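Ticket 1153
Product: Furnik recipe and label manager, kitchen edition
Site: Soriano, Orkholm branch
Opened by: Margareta Anghel
Assigned to: Boris Polák
Priority: normal
Status: closed, one follow-up

**Reported problem**

Allergen labels for the burger toppings print with the wrong ingredient list. The label for the two-part salad container shows the ingredients of the coleslaw, including egg and mustard. The recipe on screen is correct. Reprinting gives the same result. Other labels look fine as far as we have checked.

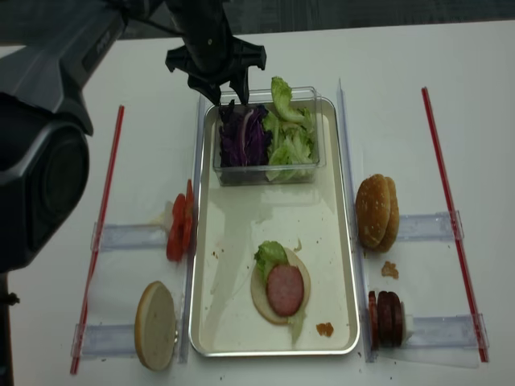
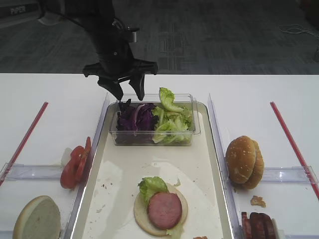

*Attachments 1 and 2: topping container, red cabbage on the left, green lettuce on the right. Recipe name in Furnik is "Topping duo, cabbage/lettuce."*

**Steps to reproduce (from Margareta)**

1. Open Recipes, then Toppings.
2. Select "Topping duo, cabbage/lettuce."
3. Click Print Label, any size.
4. The title on the label is right. The ingredient block underneath is for "Coleslaw, house."

Expected: red cabbage, green lettuce, no allergens.
Got: white cabbage, carrot, mayonnaise (egg, mustard), vinegar, sugar, salt.

We are writing the labels by hand until this is fixed.

---

**Log**

**26 July 2020, 9:10, Boris**
Thanks for the clear steps. Please keep writing them by hand for now and throw out any printed labels for this recipe. Can you tell me the recipe number shown at the bottom of the edit screen, and whether anyone has renamed or copied recipes lately?

**9:34, Margareta**
Recipe number is 563. I made it by copying the coleslaw recipe, changing the name and replacing the ingredients. I have done it that way before and it worked. The coleslaw is number 423.

**9:52, Boris**
OK, that helps. I copied your recipe file to our test system and I get the same label. So it isn't your printer and it isn't the label template.

Please try the following:

- Open 563 and go to the Label tab.
- Look at the field called "Ingredient text source."
- Tell me what it says.

**10:05, Margareta**
It says "Linked: 423." I can't change it. The field is gray.

**10:11, Boris**
Right. When a recipe is copied, the label text should be unlinked from the original as soon as the ingredients are edited. Here it has stayed linked. The field is gray because your login is set to Kitchen. It needs Manager rights.

Did you save between changing the name and changing the ingredients?

**10:20, Margareta**
Probably. The phone rang while I was in the middle of it, so I would have saved before picking up. When I came back I opened it again and did the ingredients.

**10:48, Boris**
I can reproduce it now.

- Copy, rename, edit ingredients, save once: label is correct.
- Copy, rename, save, close, reopen, edit ingredients, save: label stays linked to the original.

It happens every time with the second order. The first save clears the "new copy" flag, and the unlinking only runs while that flag is set. I've passed this on to the developers at Bavton with both test files.

**11:02, Boris**
Fix for your site, to be done with a Manager login:

1. Open 563, Label tab.
2. Set "Ingredient text source" to "Own recipe."
3. Click Rebuild Text. Wait for the green check mark.
4. Save and close.
5. Print one test label and compare it with the recipe on screen.

Don't delete 423 or change anything in it. If you delete a recipe that others are linked to, their labels come out blank.

**11:40, Margareta**
Did that with the manager's login. First try, Rebuild Text gave the message "Template in use." I closed Furnik on the office computer and tried again and it went through. Test label is now right: red cabbage, green lettuce, allergen line says None.

**11:46, Boris**
Good. "Template in use" comes up when a second computer has the Label tab open. Closing it there is the right thing to do.

I ran a link report on your recipe file. There were 2 recipes with a leftover link, 563 and "Pickled onion, mild," which still takes its text from "Pickled onion, hot." Please do the same steps on that one and check any labels already printed for it. Mild has no chili in it, so the text is wrong there too.

**12:15, Margareta**
Pickled onion done. The old labels were in the drawer and had not been used. Thrown out.

Is there a way to run that link report ourselves?

**12:22, Boris**
Yes, with Manager rights: Tools, Reports, Linked Labels. Anything listed as "Linked" where the two ingredient lists differ should be rebuilt. Recipes that are linked on purpose, such as the same sauce in two bottle sizes, can stay as they are.

**12:30, Margareta**
Found it. You can close this.

---

**Cause:** label text link not removed when a copied recipe is saved before its ingredients are edited.

**Workaround:** edit name and ingredients before the first save, or rebuild the text from the Label tab afterward.

**Follow-up:** permanent fix planned for the October update. Boris to notify the site when it is out.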